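Gistach Vows: a small collection of wedding ceremony scripts

Welcome, and thank you for stopping by! Gistach Vows is a set of 1108 short passages written for weddings — openings, readings, vows, ring exchanges and closings — gathered by those of us who perform ceremonies in and around Vandton. We started it because we kept rewriting the same welcome over and over, and it seemed a shame not to share the good ones.

What's inside

Each passage sits in its own text file, with a line at the top giving the part of the ceremony, the tone (formal, relaxed or playful) and the reading time in seconds. Of the whole set, 751 are non-religious, and 75 were written with children or stepchildren in mind. The longest takes 7 minutes to read aloud, which is a lot to ask of guests standing in the sun, so please trim it as you like.

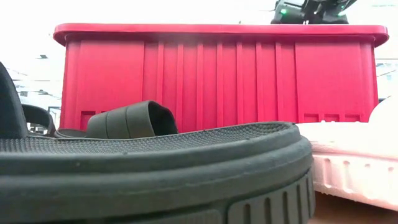
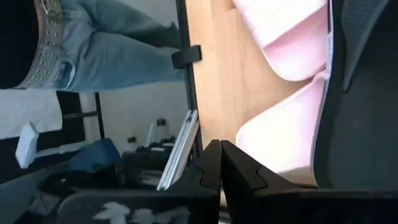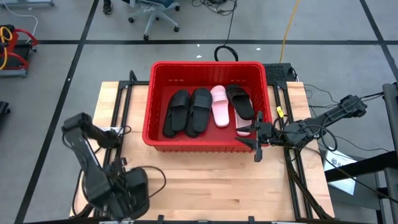 Names of couples have been replaced with PARTNER A and PARTNER B all the way through. If you spot one we missed, please write to us and we'll fix it quickly.

How to use it

Open the Vavunis folder first, as it holds the passages we reach for most often. Read a few out loud before you choose (some look lovely on paper and are a real mouthful!) and mix them freely with your own words.

Known gaps

We're thin on vow renewals and on elopements with only two witnesses. The Yu folder has a few drafts of both, still unedited. New passages are read each November, and we're always happy to get more.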